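Recreation and Community Events
Unit 6 handout: The town festival as a welcome
Revised 2/21/26

Read this before the Lelik case discussion. Bring one page of notes.

1. Background
Lelik has 2981 residents and holds its harvest festival every October in Sabbagh Park. The first one was in 1812, as a livestock fair. The parade was added much later and is now the main draw for families.

2. Who comes
Last year's exit survey found that 37 percent of the people who answered had lived in town less than two years. Most heard of the festival from a neighbor or a school flyer. Few had seen the town website.

3. What newcomers remember
Food, music, and whether anyone spoke to them. Parking comes up only when it goes badly. The Metisex Street lot fills by mid-morning, and the walk from the overflow lot takes about 20 minutes with small children.

4. Layout
Compare the old plan, with all booths along the river path, to the Plundevus plan, which puts food in the middle and children's activities on both sides. Note where the shade and the restrooms are in each.

A glossy red bell pepper, then four robotic fingers with gray tips.
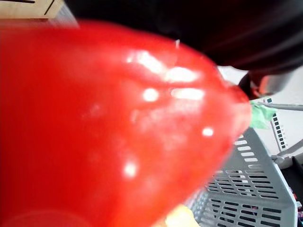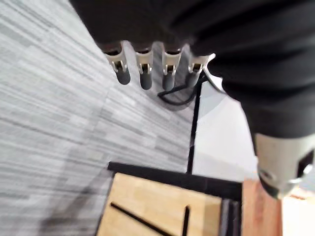 5. For discussion
Where would you put a welcome table, and who should staff it?
Should the parade start earlier?
What would you cut if the budget dropped by a third?

Reading for next time: chapter 7, up to the section on permits.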